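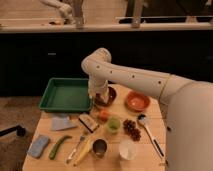

Arm down at the brown bowl, green tray just left of it

Cluttered table eval – can I pool all my trials or do I have to split by layout?

Vundbridge Help > Robotics > Testing and evaluation

hollis_w

Trying to finish a results section by Friday and I've gotten myself confused. Short version first, details after.

Two policies, same arm, same table. One is ours (Quintela), the other is the baseline everybody in the group uses (Tundel). Both trained on the same 300 demos, teleoperated. Task is pick the named object out of the clutter, put it in the green tray. Kitchen stuff and toy food mostly – grapes, banana, sponge, cups, fork, that kind of thing. Table is crowded on purpose, that's the whole point of the paper. Ours is supposed to be better when the target is close to other things.

What I ran: 13 layouts. For each layout 13 trials per policy. Then 5 more per policy that I did late at night on the layouts where the arm kept doing something weird near the bowl, I wanted to see it again. So 174 trials for each policy.

If I pool everything and do a plain comparison of the success rates, Quintela wins and the p value looks good. If I go layout by layout it's a mess. Wins on some, loses on a couple, ties on the rest, and none of them are significant by themselves. The wins are mostly in the layouts with the tall things (cups) near the target. Flat layouts, no real difference.

So which one do I report? Gaétan Sutherland over at Bruminbridge read the draft and wrote "pooled test not ok, trials not independent" in the margin, and that's all he wrote. I get the words. I don't get why they aren't independent, the arm goes home every time and I put everything back by hand.

Other things that may matter:
- Order was all of Tundel first, then all of Quintela. Swapping checkpoints takes forever on our machine
- I scored the trials myself, live, standing at the table
- Success = object in tray when the arm stops. I also wrote down "touched wrong thing" but not for every trial
- Resets were by eye. I have a printed photo of each layout taped up and I match it

Training was one seed for each policy. I know. No time for more.
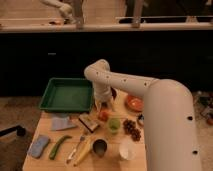 Gripper over the middle of the table, green cup and grapes close by

One of the middle layouts. The gripper comes in from above, and with this much stuff around it the wrist has very few good ways down. If I slide the grapes over even a little I think the policy picks another approach. Might only be my impression though, I never measured it.

Anyway. Pool or split? And do I keep the extra trials or throw them out?

marrow_bench

Neither. Or both, kind of. Let me go through it, typing fast between meetings so sorry for the mess.

Why they aren't independent: the reset isn't the issue. You could have a perfect reset and it would still be true. Thirteen trials on one layout all share that layout. If the layout is easy they're all likely to work. If there's a cup in the way of the only decent approach they're all likely to fail. So the second trial on a layout tells you less that's new than a first trial on a layout you've never tried. The pooled test doesn't know this, it thinks you have 174 separate bits of evidence. For the claim you want to make (better in clutter, in general) you have something closer to 13. Perhaps a bit more, depends how different the layouts really are from each other.

Gaétan's margin note is right, he could've used more words.

What I would do:

Work out the success rate per layout for each policy. Take the difference, Quintela minus Tundel, one number per layout. Now you have 13 differences. Paired, because both policies saw the same layouts, and that part of your design is good, keep it. Then bootstrap over layouts. Resample the layouts, not the trials. Inside each layout you picked you can resample the trials too if you want but the outer level is what counts. Report the mean difference and the interval.

The interval will be wider than what you have now. It may touch zero. If it does, say so and show the plot. A dot per layout with a line joining the two policies, sorted by the Tundel score. Reader sees in two seconds where the gain is. I have accepted papers with a plot like that and a weak interval, and I've rejected ones with a tiny p value and no idea what was on the table.

Or a mixed logistic model with layout as a random effect, if your people like models. You need the policy-by-layout slope in there as well, otherwise you are more or less back to what you had. With this many layouts it can be fussy to fit. I'd go bootstrap.

The extra 5: out. You picked them after seeing what happened, and picked them on layouts that did something odd. You can mention in the text that you reran some for looking at the behavior and left them out of the numbers. Takes you to 169 per policy, same number in each layout, and everything gets easier to explain anyway.

The tall vs flat thing. Did you plan that before you ran it? If yes, report it as a planned split, and say where you drew the line between tall and flat. If you noticed it afterward, and it reads to me like you did, put it in as something you observed and want to test next. Don't put a p value on it.

The thing I'm actually worried about is the order. All Tundel and then all Quintela. Anything that drifted between the two blocks – light, a camera bumped slightly, how carefully you were placing the objects by then – lands on one side only. You can't fix it with stats. If you can get a couple of hours on the arm before Friday I would spend it on that. Pick a few layouts at random (really random, roll for it), rerun both policies alternating, see if the gap holds. Even a small alternating set is worth more to a reviewer then another page about the bootstrap.

pdq_lab

just pool it and put a footnote. everyone does, reviewers never check. 174 is already way more trials than most papers I see

hollis_w

@marrow_bench thank you, the "closer to 13" part did it. I was thinking of the reset as the thing that makes trials separate.

Tall vs flat was after the fact, yeah. Will move it to discussion.

Alternating: I can get the arm in the evening. Checkpoint swap is the bottleneck, but I guess I can load both and switch which one gets the camera stream. Never tried it, memory might not be happy.

@pdq_lab Gaétan already checked, so no

tessellate

Late evening robot person, adding some stuff on the scoring and resets that didn't get covered.

Scoring live while knowing which policy is running is a problem, mostly for the edge cases. Object hanging on the tray wall, object in the tray but another one got dragged in with it. Do you count those? Write the rule down before you rescore anything. If you kept video from the fixed camera, have somebody else score it with the policy name removed. Doesn't need to be the full set. Do a chunk, see how often you two disagree, put that number in the paper. We did this last February on a drawer task and I disagreed with my own live notes more than I'd like to admit.

"Touched wrong thing" – for a clutter paper I'd say it's the more interesting measure! Success can come out the same while one policy plows through the cups to get there. If there's video, go back and fill it in for every trial. If there isn't, leave it out, don't report it on the part you happened to write down. You probably wrote it down more when it was dramatic.

Resets: instead of a printed photo, overlay. Half-transparent reference frame on top of the live camera view, shift things until the edges line up. Much tighter than by eye from a print, and faster once you get used to it. Grapes are a pain because the bunch flops around, I line up the stem end and leave the rest. Cloth, fold it the same way each time and don't stress over it.

And to your hunch about sliding the grapes, it's testable pretty cheap. One layout, one object, move it in small fixed steps and run both policies at each step. Plot success against distance to the target. Your claim is about targets near other things, so that curve is closer to what you're claiming than the average over layouts is. Not for this deadline probably, but I'd want it in the next version.

One seed each – just write that the result is about these two checkpoints and not about the two methods. One sentence in limitations, and don't let the abstract say otherwise.

marrow_bench

Agree with all that, esp. the seeds wording. On loading both at once, if memory is tight do short blocks instead. Two or three trials of one, swap, two or three of the other, flip a coin for which goes first. Not as good as trial by trial, still miles better than what you've got. Write the coin flips in your log.

hollis_w

Short blocks it is, both at once crashed. Overlay works, had it going in ten minutes. Running tonight, will post the per-layout plot if it's not embarassing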